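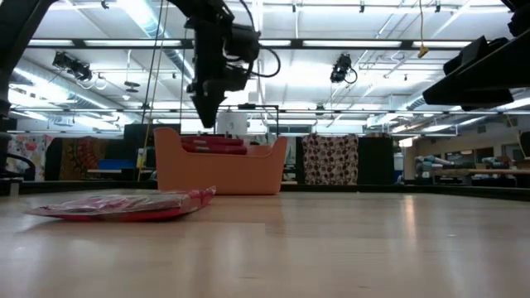

Parvathi Nambiar asked after the last session whether a run still counts if the arm drops a package and picks it up again. It does, as long as the package stays on the tabletop and no one touches it. Write "regrasp" in the notes column.

Unit 6: Pick and place with soft packaging

Plastic wrap wrinkles and reflects the ceiling lights, so the edge your code finds may be a highlight. Check the grasp point on screen before you close the gripper.

For each run:
Start with the gripper pointing down over the bin.
Lower at the slow setting – 240 in the Ziveso menu.
Log the result before resetting.

Each team does 3 runs per grasp point. Teams sharing a table agree on the order first. Rianne Nijs has the key to Room 209 if you need extra bench time.

Logs are due 11th February. Hand in the raw file along with your table. Late logs go to Ilango Reddy.

Reading for Unit 7: the Broltberg handout on suction cups, first half only.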